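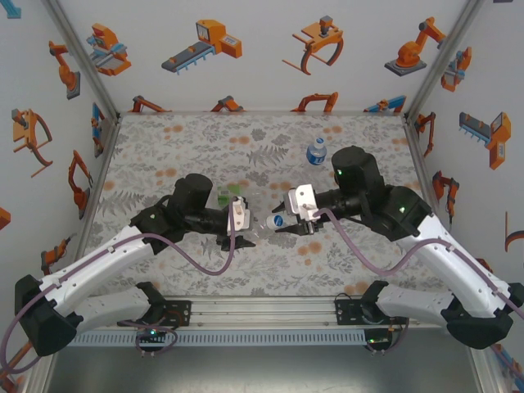
양팔 셀 작업 테이블. 오른쪽 그리퍼가 병을 잡은 상태.

[급구] 양팔 로봇 셀 유지보수 담당자 모집
Skilel 셀 운영팀

급하게 올립니다. 기존 담당자 Akihiko Honda 님이 다른 라인으로 옮기게 되어 후임을 찾습니다. 인수인계 기간이 짧아서 서류는 들어오는 대로 바로 봅니다. 양식은 자유.

모집 인원: 2명
근무 형태: 계약직, 7월까지. 연장 협의 가능
근무지: Cusalcombe 동 1층 셀 구역
마감: 2025년 12월 30일. 채용되면 일찍 닫을수 있음

하는 일
팔 두 대짜리 셀 하나를 맡습니다. 셀 안에서 돌리는 건 병 잡기, 넘기기, 눕히고 세우기 같은 작업이고 프로그램은 다른 팀이 짭니다. 우리가 보는 건 기계 쪽. 구체적으로는

- 시작 전 점검: 베이스 고정 볼트, 레일 체결 상태, 그리퍼 개폐, 비상정지
- 양팔 원점 맞추기. 틀어졌으면 다시 잡고 기록
- 손목 모터 쪽 커넥터 확인, 헐거우면 재체결
- 그리퍼 손가락 마모 확인 및 교체 (교체 주기 2000회 기준, 상태 나쁘면 더 일찍)
- 작업 매트 교체, 벽판 청소
- 고장 나면 원인 찾고 부품 신청. 부품은 Jokico 통해서 들어옴
- 점검 일지 작성. 당일에 씁니다. 다음날 몰아서 쓰지 말것

프로그래밍은 안 해도 됩니다. 로그 열어서 에러 코드 찾는 정도는 해야 함. 못하면 Shigeru Ikeda 님이 첫 주에 알려드립니다.

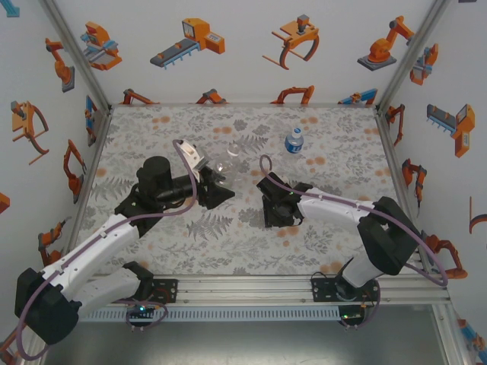

케이블 정리가 이 자리에서 손이 제일 많이 갑니다. 지원자분들이 가볍게 생각하고 오시는데, 팔이 움직일 때마다 선이 같이 끌려다니고 길이를 조금만 잘못 잡아도 관절에 씹힙니다. 보라색 선이 그리퍼 쪽에서 나와 흰 링크를 타고 내려오는데 왼팔은 아래쪽 검은 관절을 감고, 오른팔은 위로 둥글게 올라갔다가 어깨 바깥으로 빠집니다. 좌우가 이렇게 다르니까 한쪽 잡은 방식 그대로 반대쪽에 쓰면 안 됩니다. 여유 길이 잡고, 팔을 끝까지 펴 보고, 접어 보고, 손목 돌려 보고, 그 다음에 고정. 타이는 세게 조이지 마세요. 선 교체한 날은 저속으로 50회 돌려 보고 이상 없을때 인계합니다.

필수
- 육각렌치, 토크렌치 다뤄 본 분
- 알루미늄 프로파일 조립 또는 분해 경험. 회사 경력 아니어도 됨, 학교나 동아리 작업도 인정
- 테스터기로 단선 확인 가능한 분
- 전원 차단하고 작업하는 습관. 면접에서 꼭 물어봅니다
- 한국어로 일지 쓸 수 있는 분

우대
- 협동로봇이나 소형 로봇팔 정비 경험
- 그리퍼 분해해 본 분
- 간단한 브라켓 도면 읽는 분 (그리면 더 좋음)
- 일본어나 영어 메일 가능. 부품 문의가 영어로 오갈 때가 있음

이런 분은 안 맞을 수 있습니다
같은 점검을 매일 같은 순서로 하는 일입니다. 개발 업무로 넘어가는 자리 아닙니다. 이 부분 기대하고 오셨다가 그만두신 분이 있어서 미리 적습니다.

근무 조건
- 주간 근무. 셀 야간 가동 없음
- 시급제, 금액은 경력 보고 면접때 안내
- 안전화, 장갑, 공구 지급. 본인 공구 써도 되는데 반입 등록 필요
- 점심 구내식당 제공
- 첫 21일은 수습. 급여 동일하고 혼자 셀 문 열고 작업하는 건 이 기간 끝난 뒤부터

작업 시 규칙 (입사 전에 읽고 오세요)
팔 사이에 손 넣을 때는 무조건 전원 차단, 차단 표찰 걸고 시작. 병 하나 넘어진 거 세우는 것도 마찬가지입니다. 베이스 쪽 초록 LED 들어와 있으면 손대지 말고 전원부터 확인. 레일에서 베이스를 풀 때는 한 사람이 팔을 받치고 한 사람이 풉니다. 혼자 하지 마세요. 다시 조인 다음엔 원점부터 다시 봅니다, 대충 맞는것 같아도 다시.

전형
서류 → 실기 겸 면접 → 결과 통보
실기는 그리퍼 탈거 후 재장착, 케이블 한 가닥 다시 거는 것까지 봅니다. 속도는 안 봅니다. 순서하고 마무리를 봅니다. 면접은 Kimie Kikuchi 팀장, Shigeru Ikeda 님 두 분이 들어가고 복장은 작업하기 편한 걸로. 소매 늘어지는 옷, 목걸이, 반지 안 됩니다.

제출할 것
- 이력서 (사진 필요 없음)
- 해 본 정비 작업 하나 골라서 반 페이지 정도. 뭐가 고장났고 어떻게 찾았는지, 뭘 바꿨는지. 실패한 건도 괜찮음
- 자격증 있으면 사본

사내 채용 게시판 지원 버튼으로 접수. 외부 지원자는 Hosoda 채용 페이지에서 공고명 "양팔 셀 유지보수"로 검색하면 같은 공고 나옵니다. 두 군데 다 넣을 필요 없어요. 파일명에 이름 꼭 넣어 주세요, 이름 없는 파일이 자꾸 들어옵니다.

문의
업무 내용: Shigeru Ikeda
계약, 급여, 출입증: Noboru Wada
전화는 못 받을 때가 많으니 게시판 쪽지로 주세요. 답은 오후에 몰아서 드립니다.

추가) 현장 미리 보고 싶다는 문의가 와서 적습니다. 서류 통과하신 분에 한해 실기 전날 오후에 셀 구역 견학 가능합니다. 쪽지로 신청, 신분증 지참. 촬영은 안 됩니다.

추가2) 경력 무관이냐고 물으시는 분들, 필수 항목만 되면 지원 가능합니다.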